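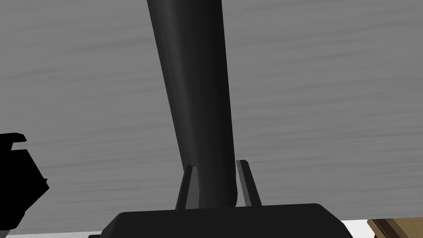

4. Collecting your first batch of simulated grasps

Okay, if you got through section 3 and the simulator opens without complaining, you're ready for the part I like best! We're going to run the Neden grasp sampler with the wrist camera view on and save a batch for training. I last went through all of these steps on Wed 21 April, on a clean install, so the menu names should match yours.

1. Open the Nirport launcher and load the scene called tabletop_cylinder. Give it a moment (mine always hangs on the loading bar near the end, just let it).

2. Switch the view to Wrist. You want both fingers in view with the cylinder between them. If you're looking at the arm from across the room, you picked Overview by mistake.

3. Check that the fingers are open before you start. In the start pose they should straddle the cylinder without clamping it. A small gap on one side is fine, and the sampler doesn't need the cylinder perfectly centered.

4. Set the seed. I use 198 for everything in this guide, so use that too if you want to compare your results with mine.

5. Set the number of attempts to 2,664 and hit Run. Go get lunch.

6. When it finishes, open the log and look at the line that says "kept." I got 599 with the default filter, which throws out any grasp where the cylinder slips during the lift.

Note: Yes, that's a lot of thrown-out grasps. I worried about it all through February and tried loosening the filter, and the policy trained on the bigger set did worse on the Hattori test scenes. I still can't tell you exactly why (my guess is the barely-holding-on grasps), so I went back to the default and left it there.

Caution: Don't change the finger friction halfway through a batch. The sampler will let you, and it won't write the new value to the log, so you end up with a mixed set and no way to sort it out. Ask me how I know.

Caution: Keep at least six gigabytes free on the drive. If it fills up, the run keeps going but the camera frames stop saving.

7. Rename the output folder before your next run, or it gets overwritten. Then copy it into the Dreltcombe data directory, and leave the log in there with it. The training script in section 5 reads both.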